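Speaker notes: Two arms, three grippers and a lot of tape
Version for the 28/07/2020 talk. Slot is 20 minutes including questions, so don't waffle over the Gratus bit.

Opening (2 min)

Hello, thanks for having me. Ask who has bought a gripper in the past year. Then ask who is still using the one they bought first. Wait for the laugh. If there isn't one, carry on.

I'm going to talk about what we did between February and now, which was to put the Irkora arm and the Jokine arm through the same set of jobs, with the same grippers, and write down what happened. I'm not selling either of them. We paid for both and I still have the invoices to prove it (don't show the invoices).

What we wanted to know (3 min)

The job is dull: pick a small part out of a tray, turn it over, put it down in a fixture. We do that all day. The old setup dropped parts, and we couldn't agree whether the arm was wobbling, the fingers were worn or the camera was lying to us. Everybody had a theory, me included, and mine was wrong. Come back to that later, people like it when the speaker was wrong.

So we ran 1000 picks per pairing. Two arms, three grippers, 6 pairings. Say this slowly! Last time I rattled through it and somebody asked me at the end how many arms there were.

The grippers (4 min)

Yeom two-finger first. Lovely thing, light, shuts quickly, and the finger pads come off with one screw. The trouble is the pads themselves, which go shiny after a few days and then start letting go of anything with oil on it. We changed them twice.

The Gratus is the heavy one. You feel it as soon as you bolt it on, and both arms feel it too. On the Jokine we had to drop the speed before it would settle nicely over the tray. Grips like anything, though. I've got a soft spot for it, and I know that's not data.

Third was our own suction cup on a printed mount. Cheap and cheerful, fine on flat faces, hopeless on the ribbed ones. Mention the hissing.

Cables (4 min)

Right, this is the part I really came to talk about, so slow down and put the clicker on the table.

We lost more time to cables than to anything else. Every gripper has its own lead, every lead has to get past every joint, and the arm doesn't care what you've wrapped round it. Velcro was our first go. Then cable ties, which were tidy until a wrist turn pulled one tight and the gripper dropped off the controller. Tape is what we ended up with for the trials: quick to put on, quick to take off, and ugly, but you can swap a gripper before your tea's gone cold.

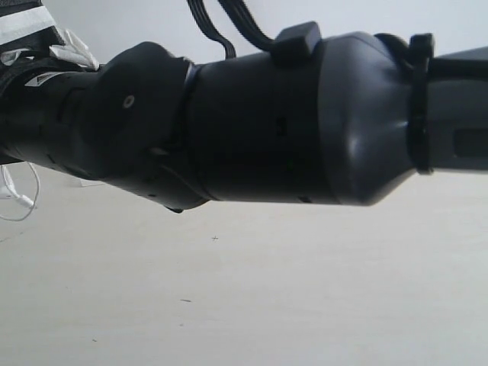 Should the cable slack be set with the arm stretched out or folded up?

Set it at whichever pose pulls the lead tightest, then run the whole job slowly and check that the loop doesn't catch anywhere on the way back. On our job the worst pose was the turn over the fixture, and that would have been easy to miss if we'd only tried the two extremes.

If anybody wants the long version, catch me in the break. I can bore for England on strain relief.

Results (4 min)

Table goes up now. Don't read it out, they can read.

Points to make: the Irkora with the Yeom fingers had the fewest drops on clean parts. With oily parts the Gratus won on both arms. The worst pairing was the Jokine with suction, which dropped 79, and nearly all of those were ribbed parts, so be fair to the arm when you say it.

Now the bit where I was wrong. I'd blamed the camera for months. We swapped it for a better one halfway through the warm-up runs and the drops stayed exactly where they were. It was the pads. I had ordered two spare lenses by then. Pause for sympathy.

Controllers, only if there's time (1 min)

The Irkora controller starts up faster, but the Jokine one gives error messages in words. At the end of a long shift I'd take the words.

Questions (2 min)

Likely ones: price (give the range, don't give our discount), whether we tried three fingers (no, next round), and whether they can have the spreadsheet (yes, email me, and ignore the second tab).

Take the Gratus along in the padded box and let people hold it. Get it back before leaving.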